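Claner Opens Pumier 2 to Outside Labs

New version of the two-arm planning and perception software takes on coiled cables, and brings a replay tool the team has wanted from the start

Claner is making Pumier 2 available to university groups and small automation teams. Pumier is the software Claner uses to run two robot arms over one shared work table. It covers perception, task planning, arm coordination and replay, and all four modules are part of this release. Labs can run them together or take only the ones they need.

The first version of Pumier was written for boxes and other things that keep their shape. Version 2 was written with cables in mind, and that changed almost everything below the user interface. A coil sags when it is lifted. Its plug hangs out to one side and catches on the coil next to it, and two coils of the same color lying close together can look like one long object. The team at Pevevcombe has spent the winter on these problems and is delighted to have something other people can try.

"We picked network cables because everybody in the building had fought with a box of them at some point," said Archana Bhatt, who leads the perception work. "They are cheap and they come in a few colors. And they are really hard! I had a list of easy cases for the first week and by the end of the week there was nothing left on it."
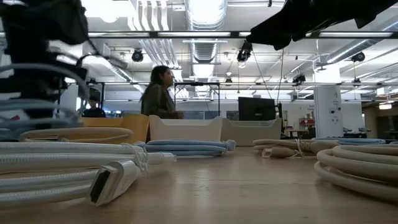

Coiled cables on the work table at Pevevcombe, with containers along the far edge.

What is new in perception

Pumier 1 drew a box around each object and handed the box to the planner. Pumier 2 builds a small model of every coil instead: an outline, a best guess at which strands lie on top, and a separate marker for the plug if one has been found. The marker matters more than it might seem. A grasp close to the plug is often firm, but it leaves the rest of the coil free to swing, so the planner now gets to weigh the two against each other.

The models are refreshed every 500 milliseconds while the arms are moving. If a coil shifts because its neighbor was pulled, the new outline reaches the planner before the next grasp is chosen. Older outlines are kept in the log, so a developer can go back and see what the software believed at any point in a run.

Color is used only as a hint. Pale blue and white are easily confused under bright ceiling lights, and Bhatt's group found that a system leaning on color would make confident mistakes at certain hours of the day. Shape and texture now carry most of the decision, and color breaks ties.

Pumier also mixes what the fixed cameras report with what the wrist cameras report. The fixed cameras are good at answering where things are. The wrist cameras are good at the last stretch before contact, when the arm itself hides the target from everything mounted higher up. Each source gets a confidence value, and those values change all through an approach.

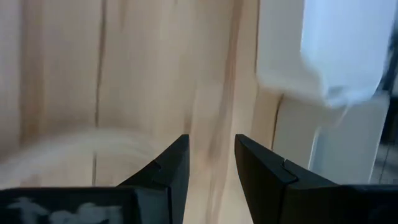 Getting the handover between the two sources right took Naveen Rana most of a season. His first attempt switched from one to the other at a set distance, and the arms would hesitate right at that point, sometimes backing up to look again. The version that ships blends the two, with the wrist cameras gaining weight as the fingers come down. Fast motion smears a wrist view, so the blend also lowers the weight of any view that is too soft to trust and slows the arm a little until a sharper one arrives.

"There is one line in that code I am very fond of," said Rana. "It used to be a page and a half. If you open the source, you will find my old comments above it, because I could not bring myself to delete them."

Planning for two arms

Pumier treats the pair of arms as one machine with a shared schedule. Every proposed grasp is scored for reach, for the space it needs, and for what it does to the other arm's next move. The scheduler then looks a few steps ahead and picks an order. It can ask one arm to wait, but waiting has a cost, and users can set that cost themselves in the configuration file. Set it high and the arms work close together. Set it low and they take turns. 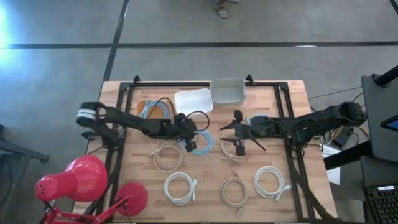 Shared space is where the new scheduler shows its worth. Pumier 1 divided the table down the middle and gave each arm a half, and anything near the line was left for last. Pumier 2 has no line. Each arm reserves the volume it is about to sweep through, and gives it back in pieces as it moves along. A layout like the one shown is a good test of this: the arms come in from opposite sides, one ends near a blue coil, the other has its gripper open above a beige one, and there are more coils laid out in the rows between them, with the bins up near the top of the table. A half-and-half rule would turn the middle of that table into a waiting room. With moving reservations the scheduler can offer both arms work there, as long as their paths stay clear of each other.

Deepak Srivastava wrote the reservation code and is already planning changes to it. "The volumes are still too generous around the elbow," he said. "I pad them, then I take some padding away, then something makes me nervous and I put it back. I would love for another lab with different arms to tell me what numbers they end up with."

Replay

The replay tool records camera input, coil models, planner decisions and arm commands on one timeline. A developer can stop at any decision, change a setting and ask the planner what it would have done. The arms do not have to be powered on. Bhupendra Chaudhary built the first version as a private debugging aid, and it spread through the office before it had a name or a menu. It now has both, plus a search box that accepts plain terms such as "replanned" or "low confidence."

Recordings can be exported without the video, which keeps them small enough to attach to a bug report. The team asks that reports include one whenever possible.

Working with Agarwal

Integration testing was carried out with Agarwal, whose engineers wrote the adapter layer between Pumier and the arm controllers. The adapter is published as a separate package with its own documentation. Teams using other controllers can follow it as a pattern, and there is a checklist in the docs for doing so. The checklist was rewritten in March after a first round of reader comments and is much shorter now.

Known limits

Pumier 2 does not untangle cables. If two coils are knotted together, it will mark them as a single object and leave them for a person to separate. Thin dark cables on a dark surface are still missed at times. Bin placement assumes that the containers stay put during a run, so moving one means pausing and asking for a fresh scan. All three are listed in the issue tracker, and the first has the longest discussion thread of anything in it.

Companion notice: early access for labs

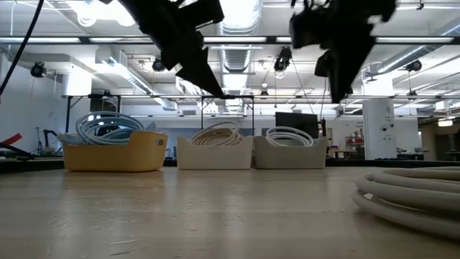

PEVEVCOMBE, 25 April 2021 – Claner is accepting requests for early access to Pumier 2 from research labs and small engineering teams. Applicants should have two arms working over a common table, at least one fixed camera, and someone on staff who is comfortable reading logs. Wrist cameras are recommended but the software will run without them.

Each lab that joins will receive the full source, the adapter package and a set of recorded runs for use in the replay tool. The recordings come from the cable-sorting setup, with coils on the open table and coils in baskets, so a new user can explore the planner's choices before connecting any hardware.

Vivek Mishra is coordinating the program and will hold an open call for new users once the first labs are set up. "Bring the odd cases," he said. "Bring the cable that never lies flat. We have been staring at our own table for a long time – it will be a treat to look at somebody else's."

Requests should include a short description of the arms, the controllers and the objects to be handled. Claner will reply to every request, including those it cannot take in this round.

About Claner

Claner develops perception and planning software for two-arm robot systems. Its team works at Pevevcombe, where Pumier is written and tested.

Media and program contact: Vivek Mishra, Claner, Pevevcombe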